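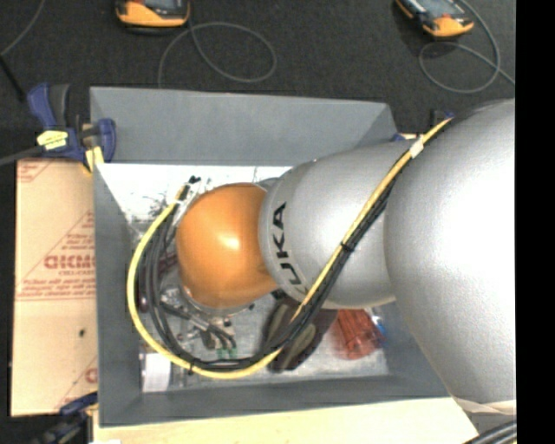 KUKA over the grey bin, top camera.

2025-04-06, bin picking, scoring change

Switched the grasp scorer from the single-frame depth map to the fused one Cremilda Brito wrote for Wendirum. Same arm, same bin, same pick order rule. Only the scorer differs, so the logs should compare directly with last week's.

Set the candidate limit to 2000 per cycle. Scoring time was over 950 ms with the fused map and 856 ms with the old one. I can live with that for now. Josué Toledo wants it lower before we send anything to Wemthorpe.
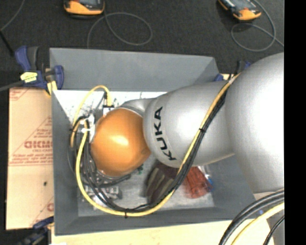

Masking is still the weak part of the method. The mask is built from the arm model alone and takes no account of the cabling. With the wrist over the left half of the bin, the yellow cable loops along the bottom of it and comes up round the left of the gripper, so any candidate under that loop gets a depth that belongs to the cable. I have padded the mask on that side by hand. Crude, and it throws away good candidates near the wall.

To do: fit the cable as a spline from the top view. Rerun with the limit at 1125. Ask Cremilda whether the fusion weights are per pixel or per view.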